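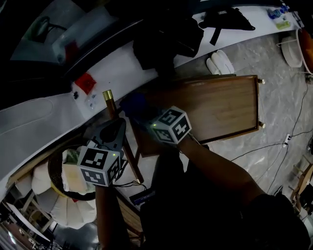
拆抽屉、装抽屉，再拆抽屉

2020年11月24日

各位好呀，Skukent 家居小信又来了。上一期发出去以后，后台显示订阅的人到了1847个，我盯着这个数字看了好一会儿，然后去给自己煮了碗面，加了两个蛋（庆祝嘛）。谢谢你们，尤其谢谢那几位每期都回信告诉我错别字在哪儿的朋友，我真的都改了！

这一期本来说好写窗帘的，布样都摊在沙发上了，结果上周末我又跟木头较上劲，满脑子都是抽屉，窗帘只好往后挪一挪。等窗帘的朋友别生气，下期一定写。

事情要从那张小桌子讲起。老读者可能还记得，七月的时候我在 Gurkport 旧家具仓库转了一下午，扛回来一张带抽屉的小木桌，型号叫 Rurnier，标签上写着774块，我磨了半天嘴皮子，老板一分没少，倒是送了我一小袋木榫。当时还觉得这袋东西有什么用，随手扔进了厨房那个什么都装的罐子里，跟橡皮筋和过期的电池混在一起。这回全用上了，我差点想打电话给老板道歉。

桌子本身没什么毛病，桌面有几圈杯子印，我拿块布垫着，眼不见为净。麻烦的是抽屉。夏天潮，它卡得死死的，要一只脚抵着桌腿往外拔；到了现在，暖气一开，木头缩回去了，它又松得像换牙的小孩，一拉就往下栽头，里面的东西哗啦啦全往前跑。有天晚上我找指甲刀，连抽屉带指甲刀带一整盒图钉一起请到了地板上。光着脚捡图钉的心情，大家自己体会。

所以周六一早我就下了决心：整只拆下来，好好弄一遍。

先说拆。我以前总是把抽屉拉到头然后硬拽，这次学乖了，先把里面清空（清出来三支写不出水的笔，一张不知道哪家店的集点卡，还有半块用纸巾包着的橡皮，我完全想不起来为什么要包它）。空了以后拉到底，前端稍微往上抬，一边轻轻晃一边往外送，它自己就滑出来了，一点声音都没有。我蹲在那儿又装回去、又抽出来，玩了好几遍，有点上瘾。

拆下来第一件事是翻过来看底。我特别推荐大家都去翻一翻自己家的抽屉！正面天天摸，擦得油光水滑，底面才看得出这些年它过的什么日子：哪边磨得发亮，就是哪边一直在受力；哪个角颜色发深，多半是以前泼过东西没擦干。我那只右边磨掉了一道浅浅的沟，左边几乎是新的，难怪每次推进去都往一边歪。原来那么多年（我是说前主人那么多年，加上我这四个月）它一直是斜着走路的。

翻过来的时候记得下面铺东西。我铺的是一条旧浴巾，厚的那种。木头磕在水泥地或者瓷砖上，一下就是一个坑，边角尤其娇气，浅抽屉的边沿本来就薄，磕缺了很难补得好看。还有，要是抽屉上有突出来的小圆拉手或者木榫头，放的时候让那一面朝着自己，别朝着地，也别拿它当把手拎着满屋子走。我就是拎着走的，走到阳台门口，手里只剩一个拉手。

接下来就是看木榫了。木榫松了的抽屉很好认：捏着对角轻轻扭一扭，方的变成菱形，就是它。我那只扭起来简直像在跳舞。我把松掉的两个接头慢慢敲开，用橡皮锤，隔着布敲，敲一下换一边，再敲一下再换回来。急不得，一边敲过头了，另一边会卡在孔里，到时候两头都动不了，你就只能坐在地上跟它对视。

老胶是个烦人的东西。孔里那一圈硬硬黄黄的，要是不清掉，新胶根本吃不进木头里。我用一根竹签加一小块砂纸卷着往里转，转得手指头都红了。砂纸我用的是300目，再粗的会把孔磨大，磨大了木榫又松，白忙。家里有细一点的也行，多转几圈就是了。清完拿吹气球呼呼吹两下，别用嘴！我用嘴吹的，吹了自己一脸粉，眼睛红到晚上，出门买菜的时候楼下阿姨还关心地问我是不是跟家里吵架了。

上胶之前一定先干着装一遍。我知道这句话谁都听烦了，我也听烦了，可是每一次我跳过这一步，每一次都后悔。这次我老老实实试装，果然发现有根木榫比孔深长了一截，板子合不拢。拿小锯子锯掉一点，边缘磨个小斜角，再插进去，啵的一声，舒服极了。那一小袋木榫我一共试了9根，挑出来两根最合手的，剩下的又回罐子里跟电池作伴去了。

胶别挤多。孔壁上抹一圈，木榫身上薄薄一层，够了。合上以后溢出来的胶用湿布马上擦掉，擦干净一点，不然干了以后那块地方上蜡上油都吃不进去，永远是一块浅色的印子，越看越显眼。夹子我只有两把，不够，就用一条旧皮带绕着抽屉捆了一圈，扣眼刚好勒得紧紧的。皮带和木头之间垫了几块纸板，怕压出印子来。捆好以后量一量两条对角线，一样长就是方的，不一样长就往长的那边轻轻推一推，再量。这一步我量了又量，因为我有前科：去年做的那个鞋柜抽屉，到现在都是歪的，只能装拖鞋。

然后就是等。我等得抓心挠肝的，隔一会儿就去摸一下，隔一会儿又去摸一下。胶瓶上写着要放一整夜，那就放一整夜嘛，道理我都懂。我去擦了油烟机，擦了冰箱顶，给沙发上的布样排了个队，最后实在没事做了，开始研究滑条。

滑条这回事，我得单独说两句。老一点的木家具常常没有金属滑轨，就是一左一右两根木条，抽屉骑在上面走。很多人（包括七月的我）第一反应是换成金属的，静音的，带缓冲的。我还真去问了价，也量了尺寸，发现桌肚子里面的余量根本不够，硬要装就得把抽屉两边刨窄。想了两天，舍不得。木头滑木头，那个闷闷的、稍微有点涩的手感，我挺喜欢的，收拾好了照样顺溜。

这时候就要请出我的救兵，Wyn Nicholas。他修了半辈子旧柜子，现在主要的工作是在电话里笑我。我把右边磨出沟的情况跟他讲了，本来打算用木粉混胶去填，他在那头嚷嚷说千万别填，填的东西软硬不一样，过几个月又掉渣。他教我的办法是把那根滑条卸下来翻个面，让没磨过的那一面朝上。就这么简单！我拧下两颗螺丝，翻过来，再拧回去，前后也就一首歌的工夫。我问他要是下面那一面也磨坏了怎么办，他说那你至少还有很多年可以想。行吧。

抽屉底边那道沟呢，我没动它，只把毛刺磨平了。滑条翻新以后，高度差了那么一点点，我在右边贴了一小条薄木皮垫上，左右就平了。贴的时候木纹要顺着抽拉的方向，横着贴的话，推几次就会翘起来。

第二天早上起床第一件事，牙都没刷，先去解皮带。捏着对角一扭，纹丝不动！我一个人在客厅里喊了一声，猫从沙发底下窜出去了，半天没理我。

上蜡是我最喜欢的部分，可以说前面那些活儿我都是为了这一步忍着做完的。我用的还是那罐 Sibiya 家具蜡，之前讲擦砧板架的时候提过。有读者问是不是什么木头都能用，我只能说我在自己家的旧木头上用着都还行，你要是不放心，就先在背面或者底面找个看不见的角落抹一点，过一晚上看看颜色。蜡取指甲盖那么大一点就够了，用旧棉袜套在手上，顺着木纹一点一点推开，等它发雾了，再换一只干净袜子擦亮。两只袜子，一只上蜡一只抛光，配不成对的单只袜子终于有了归宿（我家单只袜子的数量已经到了令人羞愧的地步）。

那种暖暖的棕色，擦之前灰扑扑的看不出来，擦开以后木纹一下子就浮上来了，一道一道像梳过的头发。我坐在窗边擦了一上午，太阳从左边晒到右边，茶都凉透了也没喝一口。

滑条上不要用家具蜡，太黏，沾了灰以后会越来越涩。找一截白蜡烛，直接在木条上来回涂，抽屉底边跟它接触的地方也涂，涂完推拉个几十下，多出来的蜡屑会被刮到两头，用手拨掉就好。没有蜡烛用干肥皂也凑合，不过肥皂会吸潮，像我们这儿夏天那个湿度，我不太敢。

装回去的时候，头要稍微抬一点，对准两边的滑条，平平地往里送。不要一边先进一边后进，也别用膝盖顶（说的就是我）。送到一半觉得涩，就退出来看看是不是哪里有胶没擦干净，我那只就是在后角上留了一小滴，硬得像颗米粒，刮掉以后一路滑到底，最后还轻轻“嗒”了一下。

那个“嗒”真的好听。我给家里人打视频，让他们听，他们说听不见，信号不好。我又推了好几次，他们还是说听不见，然后问我有没有按时吃饭。

拉手也顺便说一下。掉下来的那个小圆拉手，我重新上了胶插回去，另一个没掉的我也拧下来检查了一遍，后面的孔有一点大，塞了两根牙签尖再装，就紧了。装拉手之前，从正面远远站着看一眼高低，差一点点都会很难受，贴近了反而看不出来。我退到厨房门口看，又走回去调，又退回去看，来来回回走了一身汗。

最后是放什么。抽屉修好以后，我有整整一天舍不得往里放东西，就让它空着，路过的时候拉开看一眼。但是日子总要过，指甲刀不能一直住在水果盘里。浅抽屉有个好处，东西叠不起来，一眼全看得见，所以我只放扁的、常用的：剪刀、卷尺、胶带、便条纸、那盒命途多舛的图钉（这次换了个有盖的盒子）。底下剪了一块毛毡铺着，东西就不会一拉就滚。重的一律不放。我以前在里面塞过一整套螺丝刀，现在想想右边那道沟我也有份。

充电线我另外找了个布袋装，挂在门后了。线放进浅抽屉一定会缠，缠了一定会拱起来，拱起来一定会卡住抽屉，那时候你从缝里伸两根手指进去抠，抠得满头大汗，这种傻事我干过不止一回。

有几位之前来信问抽屉卡住打不开怎么办，一起在这儿回了。先别拽，拿一把薄薄的塑料尺从上面的缝伸进去，左右扫一扫，十有八九是有东西立起来了，扫倒它就行。要是因为潮，木头胀了，就开两天除湿机再试，千万别拿刨子去刨！等冬天一干它自己会缩回去，你刨掉的那一层可就再也回不来了，到时候抽屉晃得像我家之前那只一样。实在急着拿里面的东西，看看背板能不能卸，很多老桌子的背板就是几颗小钉子钉着的。

还有一位问抽屉里有股陈年味道，怎么散都散不掉。我的土办法是整只抽出来，底朝上放在通风但晒不到的地方，晾几天，再用很干很干的抹布里外擦一遍。直接暴晒不行，薄底板会翘。晾完里面放一小块没用过的香皂，连包装纸一起放，味道会慢慢换过来。我这只现在闻起来是淡淡的蜡味，混一点点橙子皮，橙子皮是因为水果盘就在旁边。

周末要是在家没什么安排，去把你们家最难开的那只抽屉拆下来翻个面看看吧，看到什么奇怪的东西记得回信告诉我，掉在抽屉后面的也算！我这次在桌肚子最里面摸到一枚纽扣，深蓝色的，四个眼，肯定不是我的衣服上的。我把它收在那盒图钉旁边了。

下期写窗帘，布样我已经排好队了。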